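Farker 861 Acoustic Surface Felt, Charcoal

Home > Surface Materials > Felts and Linings > Farker 861

Item no. 861-CH
Sold by the linear yard from stock. Full rolls by order.

Overview

Farker 861 is a needle-punched polyester felt for covering shelves, drawer bottoms, counters and equipment benches where contact noise and surface scratching need to be kept down. The face is matte and low in pile. The back is heat-set and takes water-based contact adhesive, spray adhesive or staples. The felt has no woven base cloth, so it can be cut in any direction without a loose edge thread.

The 861 replaces the older Losow lining felt, which has been dropped from the range. Thickness is the same and existing cutting templates can be reused. The color is slightly darker than the Losow charcoal. The two should not be placed side by side on one panel.

Specifications

Material: 100 percent polyester staple fiber
Weight: 800 g per square meter
Thickness: 2 mm, uncompressed
Color: charcoal, dyed in the fiber
Roll length: 13 yards
Finish: matte, heat-pressed one side
Backing: none (adhesive-backed version listed separately as 861-CH-A)
Storage: dry, rolled, face out 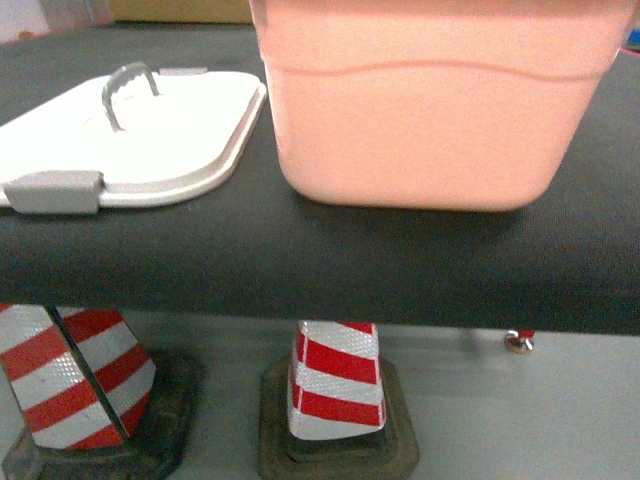

Surface choice depends on what will be set down and how often. Felt suits light goods that are lifted and put back, since the fiber takes up small impacts and hides fine marks in the panel below. A pink plastic tub and a white lid on a dark board with a felt-like surface are typical of the load class meant here: smooth molded parts, flat on the underside, with no sharp feet. Steel castings, unglazed stoneware and anything on narrow metal legs belong on rubber sheet (see Szewczyk ribbed mat, same section). Under a point load the felt compresses and recovers slowly, and a load left in place for several months will leave a visible dent.

Panel preparation

Fix the felt to a flat, sealed panel. Raw particleboard draws water out of the adhesive too fast and the bond comes up at the corners. Seal with one thin coat of shellac or water-based primer and sand lightly. Fill screw heads flush. A raised screw head will show through 2 mm felt as a shiny spot once the surface has seen some use.

Remove dust with a vacuum and a dry cloth. Do not use furniture polish or silicone spray near the work.

Cutting

Use a rotary cutter or a fresh utility blade against a steel rule. Scissors are acceptable for curves. Cut oversize on all sides, bond, then trim. The felt moves slightly as it is rolled down, more along the length of the roll than across it.

For front edges, wrap the felt over and fix it to the underside of the panel. On thick panels, relieve the corners with a single diagonal cut and butt the two flaps. Overlapped corners stand proud and wear through first.

Bonding

1. Dry-fit the piece and mark the center line on the panel and on the back of the felt.
2. Apply adhesive to the panel only. Coating the felt as well can cause bleed-through on the face.
3. Wait until the adhesive is tacky.
4. Lay from the center line outward and press with a dry foam roller. A hard roller will flatten the face.
5. Wrap the front edge last.
6. Leave the panel face up and unloaded overnight. 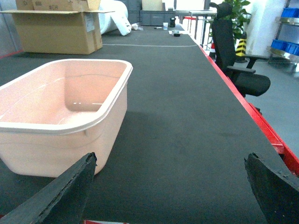
Can the felt be washed after it has been bonded to a panel?

Spot cleaning only. Blot spills with a dry cloth, then with a cloth dampened in plain water, and let the panel dry flat. Soaking weakens water-based adhesive and can swell the panel underneath.

Does the adhesive-backed version hold as well as a sprayed bond?

It holds on sealed wood, laminate and painted metal. It is not recommended for wrapped edges, where the fold pulls against the bond at all times. Use 861-CH with contact adhesive for those.

What is the widest panel that can be covered without a seam?

Panel width plus wrap must fit within the roll width printed on the carton label. Wider panels need a butt seam. Place the seam toward the back and cut both pieces together through the overlap.

Care

Vacuum with a brush head. Brush out flattened areas with a stiff nylon brush, working in one direction. Lint from the first cut edges is normal and stops after a few cleanings. Do not iron the face. Polyester fiber glazes under direct heat and the mark is permanent.

Limits of use

Not for outdoor use. Not for food contact. Not for surfaces next to burners, heat guns or soldering stations. The felt is not static-dissipative and should not be used on benches where bare circuit boards are handled.

Ordering

Cut lengths are supplied rolled on a core. Color can vary slightly between dye lots, and panels meant to be seen together should be ordered at one time. Cut lengths are not returnable. Full rolls may be returned unopened, less freight. The Rollemton warehouse closes for stocktaking in January and orders placed in that period ship when it reopens.

Related items

Farker 861-CH-A, adhesive-backed
Farker foam roller
Szewczyk ribbed rubber mat, black
Rollemton water-based contact adhesive, quart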